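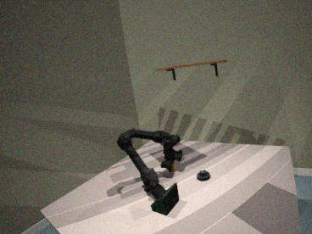

Hollis Orchard Recovery: progress report to the Dretum Fund
9/15/18
Prepared by Helge Tveit, project lead

Dear all,

What a summer we've had! When I last wrote, in February, the old orchard at Hollis was still mostly bramble, and I was asking you to be patient while we cut our way in. We are in, and there are apples on the trees.

Clearing and access

The bramble is gone from the whole of the upper slope and from the lower slope as far as the stream. We found 9 more standing trees than the old estate map shows, all of them in the damp corner by the gate, and several are cropping well. The track from the lane has been stoned and rolled, so a car and trailer can get to the middle of the orchard without sinking (it was close in spring, I'll admit).

The lower slope beyond the stream is still to do. We stopped there in early summer when we came across nesting birds and we'll start again once the leaves are down. That puts us behind the plan I gave you, and I'd sooner be behind.

Grafting

This is the part I can't stop talking about. We cut wood from the oldest trees over the winter, kept it cool in damp sand, and grafted 290 young rootstocks in the spring. The dry weeks in June and July worried me a great deal. We carried water up from the stream in the evenings, and I now know every stone on that path. Even so, 40 grafts failed, most of them in the row nearest the wall where the soil is thin and bakes hard. The rest have put on good growth, some of them up to my shoulder, and they look lovely.

Next year's nursery bed will be further down the slope, in deeper soil, with a proper mulch laid before the warm weather comes.

Naming the apples

We sent fruit and leaves from the older trees to be identified. Most came back as well-known kinds, which is useful to know when people ask what they should plant at home. Three did not match anything. One of them, a flat, yellow, rather knobbly apple from a tree leaning over the top wall, was known to older people in the village of Pant as the Lollinura, and they remember it being kept in hay until Easter. It's sharp enough to make your eyes water straight off the branch, but it cooks down to a froth and holds its flavour beautifully. We have grafted more of it than anything else, and I'd like to send you a box when it's ready, which I expect to be late October.

People

The open mornings have gone very well. People come for the scything and stay for the soup. The school at Pant has taken on a row of its own trees along the playing field hedge, and the children have been measuring them all term. I went in to show them how to tie a tree to a stake and was put right on my knots.

We have fewer people coming in the middle of the week than I'd hoped. The bus no longer stops at the lane end, so anyone without a car has a long walk. I've asked whether we might share the chapel minibus and am waiting to hear.

Money

Spending is within the grant overall. The track cost more than planned, as the first load of stone disappeared into the mud and we had to order a second. We saved on fencing by mending the old wall instead of putting up new posts along the top. I would like your agreement to move what's left in the fencing line across to tools and mulch. The full sheet is attached.

Before the next report

Pick and store the crop, with a tasting day in the barn.
Finish clearing beyond the stream.
Dig the new nursery bed and lift the strongest young trees.
Prune the old trees on the upper slope, going gently, a third of the work each winter.

Do come and see it if you can. The early apples are already dropping and the top of the orchard smells of cider. Bring boots, and a bag to take some home in.

With thanks and best wishes,
Helge Tveit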